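Clernville Hall Winter Fair: Kitchen and Stallholder Safety Checklist
Walked through 2013-07-26, comments added the same night

What a great old building this is to inspect! Every year I come away liking it more. Tick means fine, cross means fix before the doors open, and my comments sit under each item.

ENTRY AND EXITS

Front doors open outward and stay open - tick
Lovely and smooth since the hinges were done.

Side exit clear to the footpath - cross
Trestles are stacked across half of it again. They fit under the stage, I tried one.

Exit signs lit - tick
All 6 of them, even the one behind the curtain that used to flicker.

Ramp free of moss - tick
Somebody has had a good go at this with a stiff brush and it looks terrific. Grippy underfoot too.

Capacity notice up - tick
Says 193 seated. Please leave it where people can read it and don't pin the raffle poster over the top.

KITCHEN

Fridge at five degrees or colder - tick
Read 5 on the door thermometer and 5 again on mine. Very happy with that.

Urn cord and plug - cross
Cord is cracked near the base. Tag it out. The Flastis urn in the store cupboard passed, so use that one for the fair.

Fire blanket and extinguisher - tick
Blanket by the stove, extinguisher by the door, tag in date until next August.

Pie warmer holding temperature - tick
Over 76 after half an hour, well above what we need. Bring on the pies!

Hand basin has soap, warm water and paper towel - cross
No paper towel. The tea towel hanging there doesn't count, sorry.

Rubbish - tick
Two bins with lids. Put the second one near the slide, where the wrappers end up.

MAIN HALL

Power leads off the floor or taped - cross
Yook Street end only. The rest is neatly done, and whoever ran the leads along the skirting deserves first pick of the cake stall.

Heaters guarded - tick
Warm as toast in there by ten o'clock.

Stage steps, handrail firm - tick
Gave it a proper shake and it didn't budge.

Tables level and locked - tick
Check the leg catches again once the stock is on. The Burnudeck tables have the fiddly catches that need a second push.

Small parts kept away from toddlers - see comment

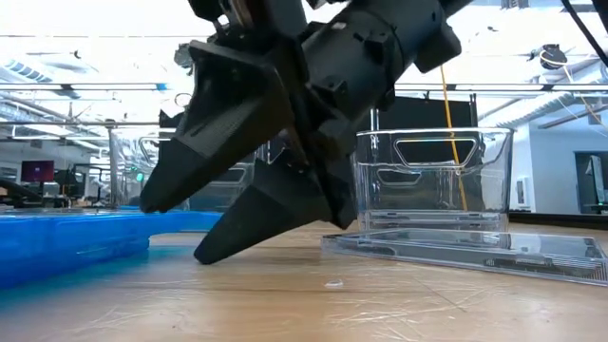
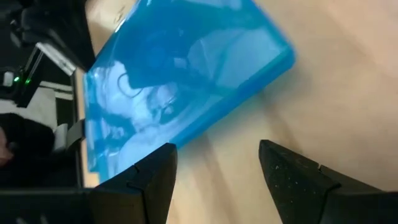 Stallholders selling beads, buttons, magnets or button batteries need to keep them up high and shut away, and I'm fussy about this one. Open saucers are out this year. Something see-through is ideal, so you can tell what you've got at a glance, and a strong colour like that translucent blue plastic stands out well against a pale wooden table when you're packing up in a hurry. Write the contents on a sticker anyway. Button batteries also need to be in their original packets, and any toy that takes them must have a battery door that screws down.

FIRST AID

Kit stocked - cross
Low on burn gel and the big plasters.

Emergency numbers by the phone - tick
Nice big writing, good on you.

RESULT

Open on condition that the crosses are fixed by setup. I'll pop in before the doors open and look at the side exit first, then the urn, then the leads. Keys go back in the lockbox tonight. Save me a sausage roll!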